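# Chapter 7: What a Demonstration Shows You

Every September the town of Mernau holds an open day on its industrial estate, and every September a few of the firms there try to make a robot do something in front of strangers. This is harder than it sounds. A robot that has behaved itself all summer will often choose the moment a school group walks in to put a thing down two inches to the left of where it belongs, then wait patiently for applause.

We begin this chapter with a visit to one such event, at the workshop of a company called Brestent. You have spent six chapters on joints, motors, sensors and the arithmetic that ties them together. Now you are going to stand behind a rope and look at the result, which is how most people meet a robot and how most of them make up their minds about it.

The task on show was sorting. There was a table with a few ordinary objects on it, there were bins, and there were two grippers hanging over the lot. The operator's script promised that things would go from the table into the bins. A child could do this, and several children in the audience said so.

What the children had not considered is how much the table leaves undecided. Think of a roll of tape lying flat. You would pick it up by hooking a finger through the middle or by pinching its side, and you would not remember afterward which you had done. A two-fingered gripper has to commit. If it comes down across the whole roll, its fingers must open wide enough to span it. If it pinches the rim, one finger has to fit inside the hole, and an error of a few millimeters turns a grasp into a shove. Section 7.2 works through both cases, and you will be asked to pick a side.

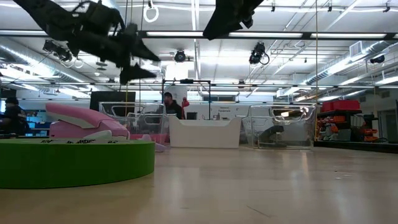 Clear plastic is the other old enemy. People like transparent bins at demonstrations because the audience can see what has gone into them. Depth cameras like them a good deal less. Light passes through the walls, bounces off the rims and comes back with a confused story, and the software may conclude that the bin is a hole, or a smear, or absent. Brestent's engineers knew this perfectly well. They used clear bins anyway, on the grounds that visitors enjoy them, and entered the bin positions by hand that morning. Keep this in mind when you read the words "fully automatic" on a poster.

None of this is cheating. A demonstration is an argument, and like any argument it picks its ground. The lighting has been chosen, the objects have been chosen, and somebody has rehearsed. The program running that day was named Marar, and according to the handout it had completed more than 2000 practice picks before the doors opened. The handout gave the number of successes as 1590. It did not say what had become of the rest, though the floor under most workshop tables can usually tell you.

A visitor who wants to learn something should therefore have a few questions ready:

- Who decided where the objects would start, and may I move one?
- What does the system do after it drops something?
- Which parts were measured or typed in by a person beforehand?
- How long does one pick take, and how long would I take?

The second question is the one to ask if you only get one. Success looks much the same in every workshop. Recovery is where the designs differ, and a robot that notices an empty hand and tries again has solved a problem that its smoother neighbor may never have been shown. At Tastorstead, a rival event with better coffee, the hosts let the public place the objects themselves for 10 minutes at the end of each session. Those were the liveliest minutes of the day, and the engineers aged visibly.

Before you go on to Section 7.1, write down two household objects you think a two-fingered gripper would find easy and say why. Keep the page. You will need it for the exercises, where you will probably want to change at least one of your answers.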